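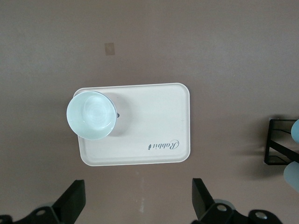 One of the bench stations, with the bowl on the cream tray and the black rack off to the right.

Visit report: the Clonavow workshop, January

I came home from Clonavow with 36 pages of notes and a much better idea of what we should be asking for in next year's equipment request. I had gone in thinking the question was which arm to buy. By lunch I had mostly stopped writing about arms.

Some background for those who weren't at the fall planning meeting. Our kitchen supply shop at Hennessy handles a lot of tableware, nearly all of it by hand: out of the carton, checked, onto a tray, into a rack or back into a box. We have talked for two years about automating a piece of that. Clonavow does small-batch handling trials for companies like ours and lets visitors spend a day on the floor, so I signed up and took the early train.

Tsung-han Su met me at the side door at 8 and we went straight to the benches. I liked the place right away. It is one long room with good overhead light, and you can pull up a stool at any station and stay as long as you like. People talk to you while they work!

The tableware bench was the one I had come for, and I spent most of the morning there. It is very plain. A two-finger gripper works over an ordinary tabletop with a tray, a round bowl in pale mint blue, and an open metal rack at the side with more light blue pieces at it. The tray has the word Rabbit on it in script with a little rabbit beside it, and I grew quite fond of it. I had expected custom fixtures and machined nests for everything. Tsung-han's view is that you should start with the things you already own and spend on fixtures only after you know which ones you need. He keeps a log of every object they try, with a column for what it cost, and most of the entries on his first page were under the price of a decent lunch.

We went through that log line by line, which I enjoyed more than I can explain to anyone at home. Glazed bowls get their own section. They are round, they are shiny, and the rim is the only sensible place to take hold of them, so small differences in rim thickness matter a lot. His advice was to send samples of every bowl shape we carry before anybody writes a quote. We have 7 current shapes. I had planned to send two.

After coffee Baltasar Godoy took me through budgets. He used to do purchasing at Rokamwood and he has strong feelings about spreadsheets. His main point was that buyers put the arm on the first line and then squeeze everything else into whatever is left. He does it the other way around and fills in the arm last. The items I copied from his sheet:

Fingers and spare fingers. He wants a second full set on the shelf on day one.
Wrist camera, its mount and its cable. The cable is a wear item and should be budgeted as one.
Lighting. Even light from above, paid for up front.
Trays, racks and sample stock, including breakage.
Staff hours for setup, and again for every new product shape.
Floor space, with room to walk behind the bench.

The breakage line made me laugh, and then it didn't. For a three-month trial he told us to set aside roughly 200 pieces. We can cover a good part of that from seconds we already have in the back, so I have asked the warehouse to stop sending those out until we decide.

I also asked about leasing. Clonavow rents out a complete bench by the month, and a company called Clarner does something similar with a longer minimum. Baltasar thought a rental made sense for us through the first season, mainly so that we could change our minds about the gripper. I haven't seen Clarner's terms yet and have written to ask for them.

The afternoon was a walk around the other stations — cartons, soft bags, a labeling setup that was being rebuilt and had its covers off. Cartons interest me for later. The bags looked hard. I asked a lot of questions at the labeling station and got patient answers to all of them, plus a sketch of the guard layout, now pinned over my desk.

What I'd like us to do next:

Send samples of all the bowl shapes, plus our two tray sizes and one of our own racks.
Redo the draft budget in Baltasar's order, with the arm at the bottom.
Measure the back room again, with the shelving where it really stands.
Get rental terms from both places before we talk about buying.

If anyone else wants to go, please do, and wear comfortable shoes. Visitors eat with the staff, and the soup was excellent. Tsung-han has offered to run our samples while we watch, and I would happily make that trip again. My notes are in the shared folder; the handwriting gets worse after page 20 or so.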